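Wellis Tidy Kit, second edition
From Prothero. $3,591, arm not included (sorry).

The Tidy Kit is a padded two-finger gripper, a wrist camera and the Eltari software that gets them on speaking terms. It clears bathroom shelves and desk organizers, slowly, with the dignity of a butler on hourly pay.
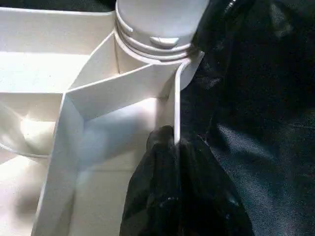
Setup takes 30 minutes if you read the manual and an afternoon if you're me. Calibration runs in six steps. Step four is still the annoying one. 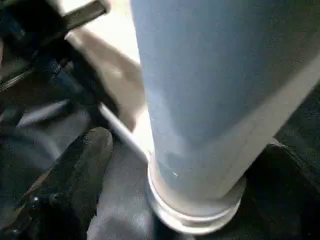

New finger pads are the main reason to upgrade. The old ones treated anything round as a personal insult. The soft black pads now close on a fat blue cylinder with a shiny base ring like that's a normal thing to be handed. Prothero rates them for 2,000 grips a set, and spares ship with the kit.

Works with Parelel arms. Other arms: ask first.

Page by Kha Dương, updated 25 November 2025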